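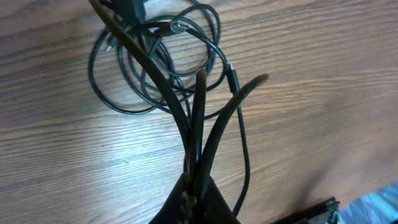 Thin black cable in loose, overlapping loops on a wooden table.

Do Cables Really Tie Themselves in Knots?
From the Cevstead Children's Science Pages

Grown-ups say some strange things about cables. "I put it away neatly and it tangled all by itself." "Cables hate me." "It's always the one I need." Should you believe any of it? Let's take these claims one at a time and see which ones hold up.

Claim one: "It tangled all by itself"

A cable has no muscles. If you lay one on a table and nothing touches it, it may uncurl a little and then it will stay where it is. You can check this. Put a cord on a shelf in a loose pile before breakfast and look again at bedtime. If there is a new knot, ask your little brother where he has been.

So the claim is wrong as it stands, but there is something true hiding inside it. Cables don't stay on quiet shelves. They get carried in backpacks, dropped in drawers, and shoved behind pencil cases. Every bump moves the loops a bit. A loose end slides over one loop, then under the next. Do that enough times and the end has gone in and out of the pile the way your shoelace goes in and out when you tie it. Shaking did the work, and shaking doesn't have to be clever. It just has to keep happening.

Does it happen every time? No. Be careful with anyone who says "always." People remember the day they spent ten minutes picking at a knot and forget all the days the cord came out fine.

Claim two: "Long cords are worse"

This one we like, because it can be tested. You need two pieces of string, one 6 inches long and one 6 feet long, and a shoebox with a lid. Drop the short piece in, close the lid, and shake the box 200 times. (Count out loud. You will lose track otherwise.) Open it and write down what you find. Now do the same with the long piece.

One try doesn't prove much. The long string might get lucky. Do 7 tries with each one and write down every result, even the boring ones. We expect your long string to win the knot contest easily. A short piece can't reach far enough to wrap around itself, and a long one has plenty of loops for its ends to poke through. But don't take our word for it, that's what the shoebox is for.

Claim three: "Cables remember"
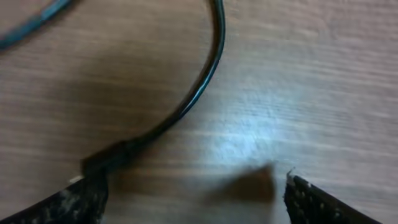 Remembering is a job for brains, and a cable hasn't got one. Still, people who work with wires do talk about a cable's "memory," and they mean something real by it. Inside most cords there is metal wire, and around the wire is a soft covering called insulation. If a cord has been kept coiled up for a long time, the bend can stay in it. A cable lying on a table will often go along in a wide, smooth curve like the glossy black one here, which comes down and then sweeps off to the left like a backward C. Can you tell from looking whether it was stored in a coil? We can't. A curve could be left over from a coil, or somebody could be holding or pushing one end. To find out, you would have to straighten the cord gently, let go, and watch. If it creeps back into a curve, you have found some "memory."

Stiffness matters too. A floppy cord bends into tiny loops easily, and tiny loops are where knots get started. A fat, stiff cord would need a lot of room to make even one loop. That is why a garden hose doesn't knot up the way a necklace chain can, although it has plenty of other bad habits.

Claim four: "Just wrap it around your hand"

Nearly everyone does this. It looks tidy, and for a while it is. The trouble is that each time you wind a cord around your hand the same way, you can put a small twist in it. Pull the coil out straight later and the twists are still in there. A twisted cord likes to double up on itself and make little curls.

Try it with a flat shoelace so you can see the twist. Wind it around your fingers, slide it off, and pull the two ends apart sideways. See the spirals?

Here is a way that works better for us:

Hold one end in your left hand.
Make one ordinary loop and lay it in that hand.
For the next loop, turn your right wrist so the cord goes under instead of over.
Keep switching, one over and one under, until you run out of cord.
Tie the coil loosely with a bit of ribbon.

It feels wrong the first few times. We practiced with a jump rope and made a terrible mess.

(Use cords that aren't plugged into anything, and ask before you borrow one.)

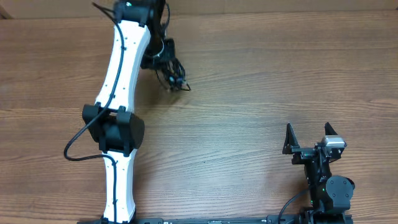

A black cable swings out in a wide curve beside the joint, then comes back in.

Claim five: "This one can't tangle"

Our Drendix headphone cord came in a box that said TANGLE-FREE in big orange letters. We put it in the pocket of a coat in October and took it out at 90 steps from our front door. It had one knot, near the plug. The Paisan cord, which promised nothing and cost less, had none. Does that mean Paisan makes the better cord? One walk is too small a test to say. It does mean that "tangle-free" was a bit too strong, and we would have printed "tangles less, maybe" on the box.

The science club at Tukinau School is going to try both cords in the shoebox next month. If you run your own test, send us your table of results, including any tries where the box flew open.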